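The play kitchen, part two

The play food lived in a shoebox for most of the winter. In May I finally put the bin on the floor and went through it, piece by piece, which took longer than I had planned. My mother-in-law gave us a big set from Nundo, and after that it kept growing. Dulce Ventura, who lives across the street, added a bag of extras when her kids were done with them.

I made two piles. The first was for anything chewed, cracked or missing its other half. The second was for what we still use. Most of the bread went in the first pile. The fruit and vegetables held up much better – they wipe clean and they don't have paint to peel.

I did the last of the sorting on the butcher-block top, where the light is better and I can spread things out.

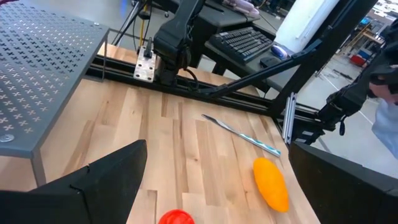

Photo: Merja Toivonen

The red one gets used as a tomato at our house. The orange-yellow one has been a mango and a squash, depending on who is cooking, and I have stopped correcting anybody. The metal knife is not part of the play set. It goes back in the drawer with ours, and I need to be better about that when I clear the counter.

The gray metal shelf with the little crosses cut into the top is staying. I like that it is open underneath, so smaller things can slide under it when I need the room.

Everything in the second pile now goes in one shallow bin from Nusby. It cost less than the shoebox system did in lost pieces. The first pile is by the back door – I still have to find out what the recycling center takes.

Next month I want to get to the puzzles. We have one with 200 pieces that I am fairly sure is down to 198, and a 2000-piece one that has never been opened.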